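Process Engineering Group Design Project
Expansion of the Brurnlow Polypropylene Unit: Feed Purification and Reactor Section
Final report, submitted 03/03/2021

1. Background

The Brurnlow site produces polypropylene homopolymer in a single gas-phase line. The operator, Clestent, asked for an outline study of a second line on the vacant plot to the east of the existing extruder building. The second line would take propylene from the same pipeline and share the existing flare, cooling water and nitrogen systems where these have spare capacity.

The scope given to the group was the feed purification section, the polymerisation reactor and the recycle loop. Extrusion, pellet storage and loading were left to a separate group and are mentioned only where they set a limit on our part of the plant.

2. Design basis

The line is sized on a propylene feed of 10 tonnes per hour. Feed is polymer grade, received as a liquid. The main impurities considered are water, carbon monoxide, carbonyl sulphide and arsine. All of these poison the catalyst at very low levels, and the purification train is designed for the worst case stated in the pipeline contract, not for the average analysis.

Product is a range of homopolymer grades. Melt flow is controlled by hydrogen addition. No ethylene is fed in the base case, though nozzles have been left on the reactor so that a random copolymer could be made later.

3. Feed purification

Propylene passes first through a stripper, which removes light gases overhead. The bottoms are cooled and sent through 2 fixed beds in series. The first bed holds a molecular sieve for water. The second holds a mixed metal oxide for sulphur and arsine. Each bed has a spare in parallel so that regeneration or replacement can be carried out with the line running.

Regeneration of the sieve uses hot nitrogen. We first assumed that the existing nitrogen heater on the old line could be shared. A check of the regeneration timetable showed that both lines would need the heater in the same shift on several days of each month, so a separate electric heater has been included. The metal oxide is not regenerated on site. It is unloaded under nitrogen and returned to the supplier.

A guard analyser for carbon monoxide is placed downstream of the beds. On a high reading the feed valve to the reactor closes and the propylene is returned to the feed drum.

4. Reactor

Three reactor types were compared: liquid loop, stirred gas phase and fluidised bed. The loop reactor gives the best heat removal but holds a large amount of liquid propylene, and the separation distances needed would not fit on the plot. The stirred bed was rejected on maintenance grounds. The fluidised bed was chosen, partly because the operators at Brurnlow already run one.

Heat of polymerisation is removed by the recycle gas, which is cooled in a shell and tube exchanger and returned below the distributor plate. The gas velocity is set well above minimum fluidisation for the mean particle size. The limit at the top end is carry-over of fines into the recycle compressor. An enlarged section at the top of the vessel lowers the velocity and lets most of the fines fall back.

Condensed mode operation was examined. It would raise the output of the same vessel, but the distributor would need to be redesigned and the start-up procedure becomes longer. It is recorded as an option and does not form part of the base case.

5. Recycle loop and compressor

The recycle compressor is a single-stage centrifugal machine. Its head is low but its flow is large, and it is the biggest power user in our section. Duty was calculated at the highest bed level and with a partly fouled cooler. A variable speed drive was costed against inlet guide vanes. The guide vanes were cheaper to buy and give enough turndown for the grades listed.

Fouling of the cooler tubes by fines is expected. The old line is shut down for cleaning on a fixed timetable, and the same interval has been used here.

6. End use and grade selection

The grade list was drawn up from the injection moulding market, with household goods taken as the main outlet. The trade names Zuten and Howells have been used for the standard and high-flow grades. Thin-walled articles need the high-flow grade so that the mould fills before the melt freezes. Thicker articles can use the standard grade, which has better impact strength. Colour is added as masterbatch by the moulder, and the reactor product is supplied uncoloured.

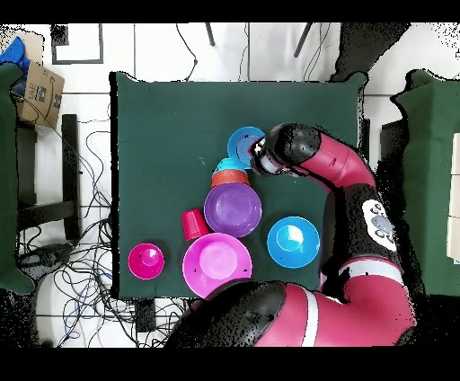
Figure 1. Coloured plastic plates and cups.

7. Costs

Equipment costs were estimated by the factorial method. The installed cost of the section came to 857 in units of 1000 pounds per tonne of hourly feed. The compressor and the reactor vessel make up the larger part. Piping is the least certain item, as the route of the pipe rack past the extruder building has not been surveyed.

Operating cost is dominated by propylene. A small change in the feed price has more effect on the margin than any design choice in this report.

8. Safety and further work

The main hazards are release of propylene and loss of cooling in the reactor. On loss of the recycle compressor, carbon monoxide is injected to stop the reaction. The injection bottles are placed on opposite sides of the structure and each set is able to kill the bed alone.

Relief loads have been checked against the existing flare for a single failure on the new line. A power failure affecting both lines at once has not been checked and should be done before the layout is fixed. The settling of fines in the enlarged section was estimated from a textbook correlation and should be compared with plant data from the old line.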